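Stenero Gig Notes

A small text dataset about ska, reggae and punk concerts, collected from fan newsletters. Maintained by Barrett Ostrowski. Scanning and first transcription by Mervin Gill.

What is inside

The dataset has 2,000 short records. Each record is one concert notice or one concert review, copied from a printed newsletter. The newsletters came from 15 titles, and most of them were sold at the door of clubs or sent by post to subscribers. The biggest source is Blackwood, a newsletter which had more pages than the others and printed longer reviews. The smallest is Jestthorpe, with only 38 records. 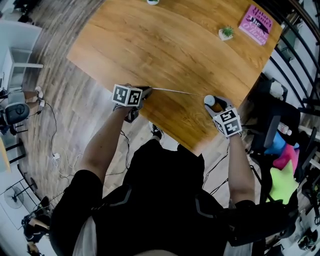 Every record is one line in a tab-separated file. The columns are:

id: a number, never used again if a record is removed
source: the short name of the newsletter
issue: the issue number as printed, or empty
act: the name of the band or singer, as printed
venue: the name of the place, as printed
kind: notice or review
body: the text

We did not correct the spelling of band names in the column act. If a newsletter wrote the same band in three ways, you will find three ways. There is a second file, act_names.tsv, which joins these spellings to one common form. Please use it before you count anything by act.

How the text was made

Mervin scanned the pages and ran them through Isus, our small script for reading text from scans. It works well on typed pages and badly on handwritten ones. All handwritten pages were typed again by hand. After this, I read 150 records against the paper and corrected what I found. The remaining records were not checked in this way, so you should expect some errors, mostly in set lists and in ticket prices.

Line breaks were removed, but paragraphs are kept and marked with a double bar. Drawings, advertisements and letters from readers are not included.

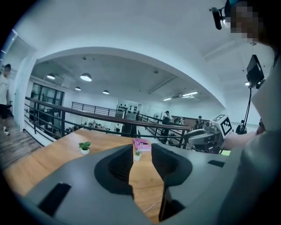 Known problems

Support acts are often missing. Many reviewers wrote only about the main band, and sometimes they arrived too late to see the others.

A notice does not prove that the concert took place. Some shows were canceled or moved to another club, and the newsletter did not always tell this in the next issue.

Blackwood is too strong in the reviews. If you train a classifier on the full file, it will learn the style of two or three writers. We suggest to split by source and not by random lines.

Permissions

The editors of all included titles agreed to the use of their text for research and teaching. Reviewers who signed with a full name are shown by initials. If you are one of the writers and want your text removed, write to Barrett and give the id numbers. Removed records will be left out of the next version, planned for April.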